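Part 4. Setting the grip and running your first pick

By now the arm should be bolted down, the Jilix board should be powered, and both fingers should move when you type open and close. If only one moves, go back to Part 3 and check the linkage screw. I skipped it on my first build and lost a whole evening to it.

You'll need a few big toddler-size building bricks in different colors, a pale cloth or sheet for the table, and the small hex key from the Fovus gripper kit. I like the big bricks for this because the sides are flat and they don't mind being dropped. Mine get dropped a lot.

1. Clear the reach of the arm and spread your cloth. Pull it as flat as you can, but don't go crazy over it.

2. Tuck the cables off the side of the table and tape them down. Swing the arm by hand through its whole range (power off!) and make sure nothing snags.

3. Turn the power on and type home. Wait for the beep.

4. Open the Prirodow panel on your laptop and go to Grip. Set Close Force to 12 and Speed to 100. Those are low numbers and the fingers will look sleepy. Leave them there for now.

CAUTION: Keep your own fingers out of the gripper while Speed is being changed. The new value kicks in the second you hit Enter, even halfway through a move.

5. Put one brick on the table with two of its sides facing the pads. Jog the arm until the brick sits between the fingers, then lower it until the pads cover most of the height but the tips stay under the studs.

6. Type close. Look at the wrist camera view and check that both pads meet the brick on their flat faces.
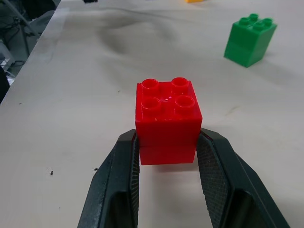
7. Give the brick a gentle tug. If it slides, raise Close Force by 4 and try again. Keep going in steps of 4 until it holds, then stop - more squeeze than you need just wears out the pads and heats up the servo.

8. Type lift, count to five, and type lower. Do this a few times with the brick in different spots before you try a second color.

Note: If the brick twists as the fingers close, your pads aren't lined up. Loosen the two pad screws half a turn, close on the brick so the pads settle against it, then tighten them back up.

Note: The panel shows a Load number while the fingers are closed. On my arm anything over 800 means trouble, and I hit open right away. Yours may run a bit different if you used the Phuthong servo.

9. Once you're happy, click Save to Arm. Just closing the panel does NOT save anything, and yes, I've retyped all of this more than once!

Part 5 covers picking by color, so leave the bricks out.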